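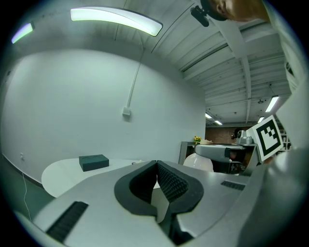
Black and white patchwork is pretty much all I make these days, and the questions that land in the Flillside inbox are nearly all about it, so I've finally put them on one page. The most common one goes something like "where do I even start?" Start with a blocky design you can draw on grid paper. Look at the white card with the tilted black pattern on it: chunky squares, a thick black border all the way round, and white outside that. You could sew that in an afternoon with scraps and it would make a ripper cushion front. If you can cut a straight strip and sew a straight seam, you're set. Curves and points can wait till you're in the mood for swearing.

Do I need a fancy sewing machine?

Nope. Mine does straight stitch, zigzag and a buttonhole I've never trusted. What you do want is a quarter-inch foot, or failing that a strip of masking tape on the machine bed to run your fabric along. I pieced for years with the tape. Test your seam on three scrap strips sewn side by side before you start. If the middle one comes up skinny, shift the tape over a whisker and try again.

Will the black run into the white?

It might, and it's the one thing I get bossy about. Wash the black first, on its own, as hot as you'd ever wash the finished quilt. Then take a damp white hanky and rub it hard on a corner. If it comes away grey, back in the wash it goes. I had one lovely inky homespun that went through the machine four or five times and still left a smudge, so it became the lining of a peg bag and we're both happier.

Pre-wash the white too, so they shrink together (or at least get it over with beforehand). And chuck a colour catcher sheet in with the first wash of the finished quilt, even if you were good and did all of the above.

Which white? There are so many!

I know! Pick one and buy the lot in one go. Bright white next to solid black is very sharp, almost buzzy if the squares are small. A soft white or a natural calms it right down. Hold them both up against your black in daylight before they cut it, because shop lights are hopeless for this. My own habit is a bright white for cushions and bags, and the natural for anything going on a bed.

Can you see the black through the white at the seams?

You can if you press the seams the wrong way. Always press towards the black. Where two whites meet and there's a bit of black lurking underneath, trim it back so it's a hair narrower than the white. Dangly black threads are the other culprit -- they get in behind the white and you won't spot them until it's quilted and bound, and then you'll never see anything else. I go over the back of every top with a lint roller and small scissors, usually with the cricket on.

How many squares in your big one?

3,314. It's the one called Praseo that hangs in the stairwell, and yes, I counted, and no, I won't be making another. Wycliffe Laizer drafted it for me on grid paper taped together across his lounge room floor. It isn't a neat rectangle, hence the odd number. There's a stepped edge down one side that was murder to bind.

How do you keep track of what goes where?

Rows. I lay out a row, pin a scrap of paper to the left-hand square with the row number on it, stack the row left to right and leave the pin in until it's joined to its neighbour. Si-woo Um photographs her layout and then looks at it on her phone in greyscale, which sounds daft for black and white, but she likes to sneak a charcoal in here and there and it shows her whether it reads as black or not.

A big clear table helps enormously if you have one. A round one is better than you'd think for small blocks, as you can shuffle your way around it instead of reaching across. 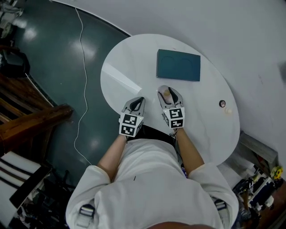
Sleeves rolled up at a round white table, with plenty of black and white squares.

What size should I cut?

For a first go, cut 3 inch squares, which finish at two and a half. They're big enough to handle and small enough to look like something. If you work in centimetres, stick with centimetres all the way through, border and binding included. Mixing the two is how you end up with a block that's nearly right, and nearly right gets worse with every row.

My corners don't match. Help?

Press one row's seams left and the next row's seams right, so they butt up against each other when you put the rows together. You'll feel them lock under your fingers. Pin on either side of the join, and sew slowly over it. If one's still out by a thread or two, leave it. If it's out by enough that you keep looking at it from across the room, unpick that inch and only that inch. Shih-chieh Lui unpicks whole rows and I've given up trying to stop him.

Can I use a computer pattern, or copy a design I've seen?

Anything on a grid will work, from old cross-stitch charts to bathroom tiles. I've done 17 blocks now from a set of floor tile sketches. If somebody else drew the design, ask them before you sell anything made from it. Most people are chuffed to be asked. One thing to watch: if you need a pattern to be readable by a phone, like a square code, leave a decent white margin and don't quilt heavily over it. Mine scanned beautifully until I got carried away with the wadding.

What do you quilt it with, black thread or white?

Mid grey, top and bottom. Looks wrong on the spool, looks fine on the quilt. If grey gives you the pip, use white and stay off the black squares, or quilt in the ditch and hardly see it at all.

Do you run classes?

Small ones, in July, when it's too cold to be in the garden. Shu-fen Hsieh looks after the bookings, so write to her through the contact page and tell her whether you're bringing your own machine. Bring lunch as well. There's a kettle and a very good biscuit tin, and the heater takes a while to get going so wear a jumper.

Last fiddled with on 24 October 2023. If your question isn't up yet, send it in and I'll add it when I next sit down -- photos of your wonky corners very welcome!

Nuanchan Limsakul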